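Updated August 2018: I've swapped out the old section on steaming, because I've changed my mind about it.

So you want to put together a lookbook for your label and you don't have a campaign budget. Neither did I! My first one for Tistell had 14 looks, one model and a borrowed studio, and we shot the lot in 6 hours. Here's how I do it now.

**1. Edit the range first**

Hang everything on one rack and pull out anything you wouldn't wear yourself. If two pieces do the same job, keep the one with the better colour. I aim for 24 final pages, and that includes the cover and the stockist list.

**2. Book your model early**

I've worked with Mekdes Abdella for most of my seasons and she's brilliant, but she gets snapped up fast (February is hopeless). Send your dates, the rate and your measurements chart all in the one email. Ask for current digitals too - old ones can throw your fittings right out.

**3. Do a proper fitting**

Try every look on, shoes included, and take a quick phone snap of each. Write the look number on a bit of tape and stick it to the hanger. I skipped this for the Bendar knitwear job and spent the whole morning hunting for a belt.

**4. Plan your still life pages**

Jewellery, scarves and small leather goods look lovely laid flat between the model shots. Pick one plain surface and stick with it through the whole book. I like pale timber with a soft grain, and it's kind to nearly every colour.
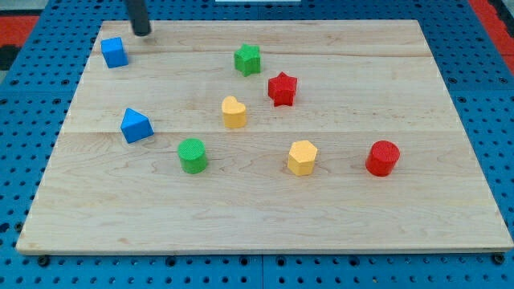 *Pale maple board with a soft tan and cream grain.*

**5. Steam the night before**

I used to steam on set. Now I do it all at home, bag each look separately and only touch up the collars on the day.

**6. Shoot the hardest look first**

Everyone's fresh, the makeup's fresh, and you'll relax once it's done. Allow 2 backup looks in case something just doesn't work on camera.

**7. Lay it out and print one**

Print a single copy before you order the full run! Greys can go green on uncoated paper, and you want to find that out early. Check the style names against your order form while you're at it - I once sent a buyer a book with the Zirnby coat listed as the Pakzad.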